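Wednesday, 7:40 pm, Junau shop

Second coat of the shellac test went on tonight. Same flakes from Mistby as last time, dissolved in the tall jar, and I strained it through a paint filter because Shirley found grit in hers. It looked nice and clear going into the cup. I put it on the offcuts with a folded cotton pad, long straight passes, and tried very hard not to go back over anything (I went back over number 4. I always go back over one!).

Carter came by with the McIntyre varnish he keeps talking about. He says it levels better and you get more time before it grabs. Fine, but I can't stand the smell and it still takes a night between coats - so I took a little jar to be polite and put it on two of the spare pieces. We'll see. He also thinks I'm sanding too fine before the first coat. I went to 200 on everything this round, so if he's right it'll show on all of them and I'll never hear the end of it. 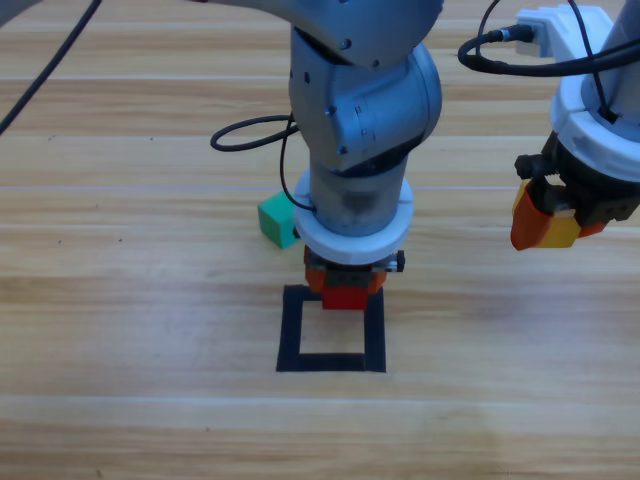

Dust is still my biggest problem. I wiped the offcuts down with a damp rag before the first coat and thought I had them clean, and then by the time the pad had gone over them there were nibs all along the near edge. Bare pale wood hides nothing, and I keep thinking of that tabletop with the little dark specks scattered over it, plus the soft glare down toward the lower right, where you'd have a hard time judging a finish at all. Moving my lamp low and to the side helped a lot. I could see every ridge on number 7, and it's worse than I thought - I loaded the pad too heavy.

Madalena wants to know if this will hold up on the Billness bench tops. I told her no, not with hot mugs on it. Shellac for the shelves, something tougher for the benches, and maybe Carter gets his way there after all.

For next time: rub back 4 and 7 with the gray pad, leave the rest alone. Ask Ehsan if he still has the good cotton. Mix a thinner batch and write the ratio ON THE JAR. Also we're out of alcohol again, so somebody please add it to the list by the door.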